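Robot checks our stands now, what is left for the packer?

Snædís Toft
At Pluvov we assemble gray metal stands. Since May a robot does the inspection of joints, and my job changed from checking to watching. Is it normal that I feel less responsible?

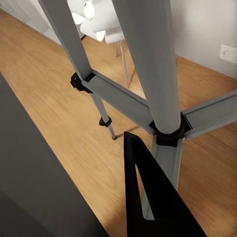
Stand with black plastic fittings at the joints

Simão Garcia
Yes, we had the same at Bilyk. Ask for a rotation – 5 people in our team change places after lunch. Also ask who signs the report, you or the machine. With us it is still a person, and I find this correct.

Pirken
same here, more boring but my back is better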